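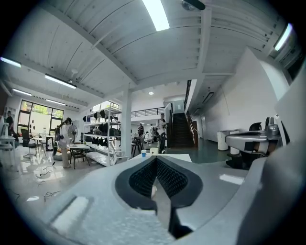

4.2 Do green-label products hold up in contract office cleaning?

Claims that plant-based cleaners match conventional ones are common in sales material and rare in controlled work. Of the studies we found, most tested on clean glass or steel plates in a laboratory, with a soil mixture chosen by the maker. Office desks and kitchen worktops are dirtied by other things, and they are wiped by people with a fixed number of minutes per room. We therefore treat the reported equivalence as an open question.

The Sirkeck trial is the one most often cited. Pavlović reanalysed its records and found that the floors given the green product had also been moved to a later shift, after the building had emptied. Any gain in cleanliness scores could as easily come from the quiet as from the bottle. The original authors mention the change of shift once, in a table note, and do not adjust for it.

Our own data come from 263 surface readings taken in February at two sites, Clorkance and Joubert. Each surface was read before cleaning and again 5 minutes after. Figure 2 plots the fall in readings by product. The two curves overlap for most of their length and part only on kitchen worktops, where the conventional product did better. We would not lean on that gap. Worktops at Joubert were cleaned by a single crew, and crew and product cannot be separated there.

Figure 2. Fall in surface reading after cleaning, by product and surface type. Bars show the range across crews.

Dwell time matters more than either label. The instructions for the green product ask for 9 minutes of contact before wiping. None of the crews we timed came near this, and the cleaning contract at Clorkance leaves no room for it. A product that works only when left alone for that long has not been shown to work in an office, whatever its certificate says. The same complaint applies, less strongly, to the conventional product.

Voltach, which supplied both products, asked us to report results by site. We have done so in the appendix, though the numbers per site are too small to support the reading they prefer.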